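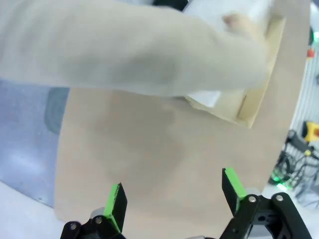
By the Diltorthorpe Household Encyclopedia staff
Last updated: March

Paper bag

A paper bag is a container made from folded and glued paper, used for carrying groceries, clothes, takeout food and almost anything else that will fit. The most familiar kind is tan or light brown, the natural color of unbleached kraft pulp, and it is a wonderfully clever piece of folding for something so often taken for granted!

Construction

Most large bags begin as a roll of paper that is formed into a tube, glued along one long seam and cut to length. The bottom is then folded over and pasted flat, which lets the finished bag stand up by itself. Side folds, called gussets, allow it to collapse for storage and open out again in a second. The rim may be left plain or folded over for strength, and a folded flap keeps its crease remarkably well, even after the bag has been opened many times.

Linings

Some bags have a white paper lining, and in others a loose white sheet is tucked in around the contents. Bakeries like greaseproof sheets, while clothing stores prefer thin tissue (the rustle is half the fun of opening one).

Local production

In Brarnarbridge, the Whiteley works made bags for nearby grocers, with 6 folding machines and more than 800 bundles leaving the yard in a good month. Its best-loved model, the Eteck, was a broad, flat-faced shopping bag that shoppers saved and used again for years.

Handling and reuse

A full bag is best supported from underneath, with one hand steadying the rim. Empty bags store flat in a drawer and make excellent book covers, drawing paper and gift wrap. Clean, dry bags can usually be recycled with other paper once any plastic handles or tape have been removed.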